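Gripper fault halts tabletop robot work at Balleck lab

Work on two-armed robots at the Balleck automation lab was stopped on Monday afternoon after a gripper closed without being told to and pinched an operator's hand. The operator was treated on site for a bruised finger and went back to work the same day. The lab's other benches were shut down as a precaution and most have stayed off.

Biljana Berisha, who runs the lab's safety office, said the arm involved was paused at the time and should not have been able to move any of its joints, fingers included. The operator had reached onto the table to put an object back in its starting place between runs, a step that is repeated many times in a shift.

"The arm itself stayed where it was," Berisha said. "The pause held for the arm. It did not hold for the gripper, and those are supposed to be the same thing as far as the person at the table is concerned."

The fault has been traced to a software update installed in June. According to an internal notice sent to staff on Monday evening, the update changed the way commands are passed to the grippers. Before the change, pressing pause cleared any command that was still waiting. After it, a waiting command could be kept and then carried out when the gripper's controller reconnected, even with the arm still paused.

The lab trains its robots on small handling jobs using everyday goods. Candy, sports gear and packaging are set out on a table within reach of both arms, and operators run the same short task over and over while the system records each attempt. One of the current tasks has the robots handle lollipops around a jar with a holed lid, where the sticks go in upright.

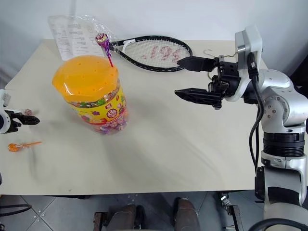 Jobs of that kind need a light grip, and the grippers are set to a low force for them. Berisha said this was the main reason the injury was minor. The same grippers can be set much higher for heavier items, and two benches were running at the higher setting that afternoon.

Engineers were able to repeat the fault the next morning with no one near the table. In 200 trials on the bench where the injury took place, the gripper closed during a pause 6 times. Each time, the controller had lost its connection for a moment and then come back. The lab's event log for the past month, which holds 1817 pauses, is now being checked for earlier cases that may have gone unnoticed.

At least one operator had seen something similar. Bujar Todorova, who works the late shift, said he filed a report after a gripper twitched while he was clearing his table. He was told the movement was most likely the fingers settling after power was reduced.

"I wrote down the time and the bench and left it at that," Todorova said. "It was a small movement and I didn't have my hand in there. I would have pushed harder if I had."

Berisha confirmed that the report was received and closed without a test. She said reports of unexpected movement will now stay open until an engineer has tried to reproduce them.

The grippers were installed by Tinov, a contractor that also maintains them. In a short statement the company said it had gone back to the previous version of the software on 20 units and was working on a corrected one. It said customers still running the June update should cut power to the grippers before anyone reaches onto the table — pressing pause is not enough.

Balleck has adopted that rule for every bench, including those that never received the update. A separate power switch for the grippers is being fitted within reach of each operator's chair. Until it is in place, the bench has to be switched off completely between runs, and operators have been told to expect far fewer runs per shift.

Three benches were back in use by midweek. The bench where the injury happened remains locked out while its controller is examined.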